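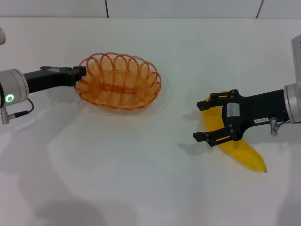 Malachy Fahy
Allotment holder and occasional blogger

2018-05-21

The broad beans went in last November and over 30 have come through, which I'm pleased with after the winter we had. Blackfly have found the tips already, so I pinched those out this morning and put them on the compost.

Darren Treloar on the next plot gave me two courgette plants he had no room for. They are on the kitchen windowsill until the nights warm up.

The water butt is low again. I still need to fix the gutter on the shed, and the new downpipe is the wrong width.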